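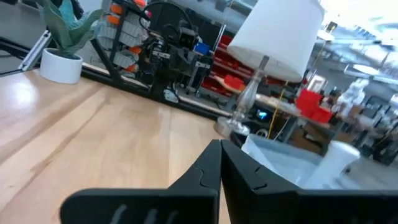
A mesa que fica

Em outubro, quando a chuva volta e as pessoas deixam de sair por qualquer motivo, a mesa retoma o seu lugar no centro da casa. Descasca-se ali a abóbora, assinam-se os papéis do condomínio, espalham-se as contas e, lá pelas seis da tarde, alguém empurra tudo para um canto e põe os pratos. Cresci numa casa assim, e talvez por isso tenha aceitado com tanto gosto passar uns dias em Plerkura, onde ainda se fazem mesas de madeira clara para durar mais do que os donos.

A oficina Morelli ocupa um antigo armazém de grãos junto ao rio, e quem chega sente primeiro o cheiro do óleo de linhaça, depois o da serragem, e só então repara no frio. Cada tampo descansa 15 meses antes da primeira plaina. No ano passado saíram dali 614 mesas, quase todas sem gavetas — uma teimosia da casa que os clientes, de tanto reclamar, acabaram por aceitar com carinho.

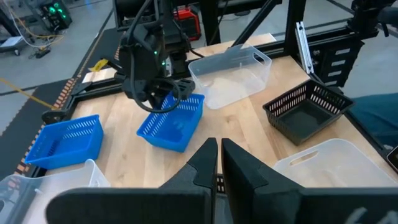
Veio claro no tampo e perfis pretos nas bordas.

Conversei longamente com os marceneiros sobre riscos, manchas e marcas de copo, e saí convencido de que lixamos demais. Um tampo usado todos os dias vai ganhando um mapa próprio, e a recomendação deles é modesta: pano úmido, sabão neutro, uma demão de cera quando a madeira começar a parecer sedenta. Na vizinha Drono, a feira de móveis usados recebe mais de 800 visitantes por edição, e as peças que vão embora primeiro costumam ser as mais marcadas.

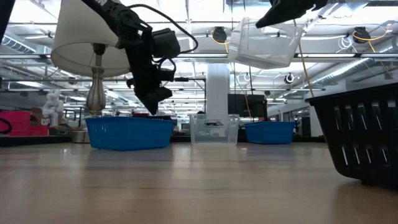

Resta a questão da luz, que sempre deixamos para o fim e que muda tudo. A mesma mesa é uma coisa sob a lâmpada do teto, branca e apressada, e outra muito diferente quando a claridade vem de lado, baixa, e puxa os veios para fora. Gosto de um abajur como este, de cúpula branca e larga aberta para baixo e base prateada. Na loja Vidton, perto da estação, há uma prateleira inteira só de cúpulas de tecido, e passei ali uma tarde que devia ter dedicado a este texto. Comprei uma, claro — pequena demais para a base que tenho em casa, e vou ter de voltar para trocá-la.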